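Cable season

I have a note in my diary for September that says only "hose". It means the yearly going-over of the picking cell, a job I put off until the arm starts making decisions for me.

This year it stopped on pick 814 of 1,000 with a collision fault and nothing near it to collide with. Kristaps Adomaitis, who wrote most of the Clistano software and therefore trusts it, said it would be mechanical. I do the mechanical side, so I said it would be software. We had tea.

It was the cables. Everything the gripper needs runs along the outside of the arm and round the wrist, and at some point I had pulled the loop tight to make it look neat. Neat is fine until the last joint turns all the way over, and then the bundle tugs, the arm feels the tug and sulks. 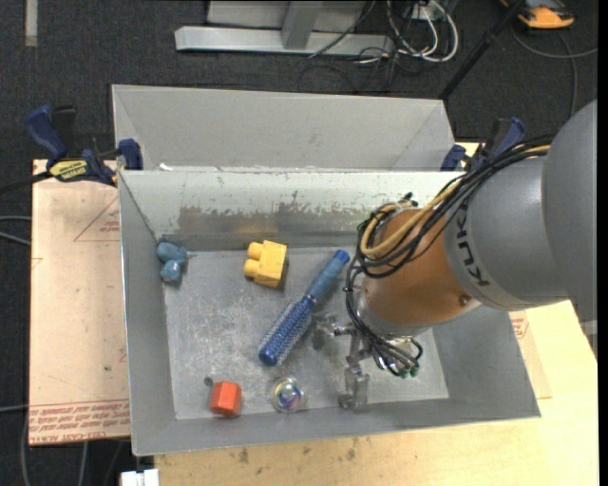
So I cut the ties off — 26 of them, most of them mine and all of them too tight — and started again. You send the wrist to its worst pose, let the hose find its own curve, and only then fasten it. Then you run the whole thing at a crawl with one hand on the stop button, feeling like a man walking a very expensive dog.

While I was there I checked the clamps on the bins. A bin that creeps by a few millimetres makes the fingers land on metal, and the Kerier job last spring taught me what a new fingertip costs.

We restarted the count after lunch. It had got to 505 when I went home, and Kristaps had begun saying he'd suspected the cables from the start.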